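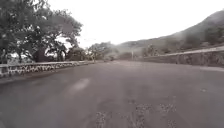 By Kipchumba Urio
Filed under: Riding skills, Road
Updated in May

How to Ride a Long Descent on a Road Bike

Most riders train for the climb and give little thought to the way down. A long descent asks for a different set of skills, and most of them can be practiced on a short hill near home before you take them to a mountain. This guide covers the bike check, body position, braking, cornering, and what to do when the surface gets bad.

The notes come from several seasons of riding the Wurnow road, which drops 17 kilometers from the pass to the village of Ternberg. The same methods work on any paved descent.

Before you leave the top

Stop at the summit even if you feel fine. Put on a wind jacket and zip it all the way up, as a loose jacket flaps and pulls at your shoulders. Full-finger gloves are worth carrying on anything longer than ten minutes. Cold hands are slow on the levers.

Then check the bike:

Squeeze each brake lever hard. It should stop well short of the handlebar.
Lift the front wheel and spin it. Look for rubbing or a wobble.
Confirm that both axles or quick releases are closed.
Press each tire with your thumb. If one feels soft, pump it now.
Close any pockets and bags.

If you ride rim brakes, look at the pads too. Pads worn down to the wear line should be replaced before the ride, at home, where you have the tools.

Body position

Ride in the drops. Your weight sits lower there and your fingers reach the levers with more leverage. Keep one or two fingers on each lever the whole way down. If you can't reach them comfortably, have the reach adjusted. Most levers have a small screw for it.

Bend your elbows. Slide back a little on the saddle and hold the pedals level on the straights. Your knees can touch the top tube lightly, which steadies the bike if it starts to shake. Check your jaw and shoulders now and then – if they are tight, your arms probably are too.

Braking

Do your hard braking in a straight line, before the bend. Use both brakes, with more pressure on the front, and build the pressure up over a second or so. Grabbing the front lever is what locks the wheel.

Avoid dragging the brakes lightly for minutes at a time. Rims and rotors get hot that way. Brake firmly, let go, and give them some air before you brake again. If the levers start to feel spongy or you smell the pads, stop and wait. I usually give it 6 minutes at the Degefa turnout, which has a bench and a water tap.

In the wet, start braking much earlier. Rim brakes in particular need a turn or two of the wheel to clear the water before they bite.

Cornering

1. Look through the bend to where you want to come out. Your eyes should leave the entrance before you reach it.
2. Finish slowing down.
3. Put the outside pedal at the bottom and press your weight into it.
4. Lean the bike and push lightly on the inside grip.
5. Stay in your own half of the road, including where there is no center line.

On a blind bend, choose a speed that lets you stop in the distance you can see. Walls and rock faces hide a lot of road.

Gravel, patches and holes

Read the surface well ahead. Repairs, loose stones and shiny worn spots all have less grip than clean asphalt. Cross them with the bike upright and your hands off the brakes if you can. If you can't steer around a hole, raise yourself slightly off the saddle and let your arms and legs take the hit.

Practice

Find a quiet hill with one good bend. Ride it about 50 times over a few weeks, adding a little speed only when the last run felt easy. The lane behind the Nakolberg quarry is a good size for this, with 193 meters from the gate to the bend and a flat run-out at the bottom.

Early morning has the least traffic, but watch for shade where the road stays damp until ten or so.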